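4.3 Preparing the visitor demonstration (table wiping)

Read section 4.2 before you start. The arm must be homed and the stop button within the operator's reach.

1. Switch on the Limby controller and load program 76.
2. Set the speed limit to 200 mm/s. Do not raise it while visitors are in the room.
3. Open the wrist view and jog the arm until it shows the tabletop, with a gripper finger in the lower right corner.
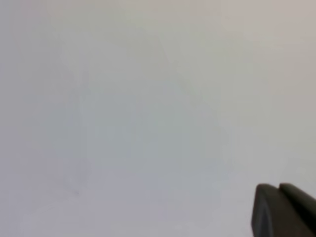 4. Press HOLD. The status line reads 561 when the position is stored.

CAUTION: Keep visitors behind the floor line whenever the arm is powered.

5. Place the cloth to the right of center, bunched up. The grasp routine does not work on a cloth laid flat.
6. Leave the stains on the left side of the table. They are the cleaning target.
7. Check the side view against the one below, then press START. 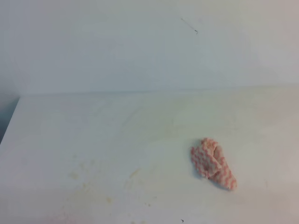 Skeltanlow, August

Note: The order of steps 5 and 6 was changed after the last open day at the request of Agata Bellini. Printed copies of revision 9 still show the old order.

8. At the end of the run, press PARK and wait for the green lamp before letting anyone approach the table.

Faults during a demonstration go to Arash Ranjbar, with the controller log attached.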